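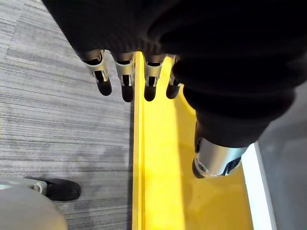

Safe practice for walking a humanoid near a floor edge — gloves on or off?

Posted in: Robots & Automation > Rules and good practice
Jan 22, 2018

brulham_bench
Hi all. We have a walking robot with four-finger-plus-thumb hands, and I've been asked to write the floor rules for our shop at Silevstead. Two things I can't find a straight answer on.

First, the yellow strip where the carpet stops and the hard floor starts. Do you count it as a stop line for the robot, or just a marking for people? Right now everyone does it diferently.

Second, fabric gloves. We keep them on so the back of the hand is covered, fingertips out. One guy says any loose fabric near finger joints is a no. Another says bare metal brackets are worse. Need something I can put on one page by the end of the week. Thanks

Baltasar Insaurralde
Did these rules for the Dustunbridge site, so quick version.

Yellow strip: pick one meaning and write it down. Ours is — robot stops before it, both feet on the same surface, operator says "crossing" out loud, then it goes. No standing still with one foot on carpet and one off. Hands empty while crossing. Spotter stays on the side, never in front, never reaching in under the arms.

Gloves: fine if they fit. Check before power on. Open and close the hand slowly, watch the fabric next to the slotted brackets. If it gets pulled in even a little, glove comes off and doesn't go back on till it's resized. Folds over the wrist are OK as long as they stay clear of the finger joints. No tape. Tape lets go when you don't want it to.

Also put who can hit the stop. Answer is anyone in the room. Has to be in writing or the new people won't do it.

Our sheet is form 1323, walking checks are on the back. Can't share the file but thats basically all of it. We review every May.

eshun_fan41
we just leave the gloves on, never had a problem. the yellow is so people dont trip i think

Baltasar Insaurralde
It can be for trips and still be a stop line. Just say so on the sheet. And "never had a problem" isn't a check — do the slow open and close, takes a minute.

brulham_bench
Ok good, using the crossing call and the slow hand check. Still arguing here over whether the spotter holds the stop remote or the operator does. Leaning spotter. Will post the page when it's signed off.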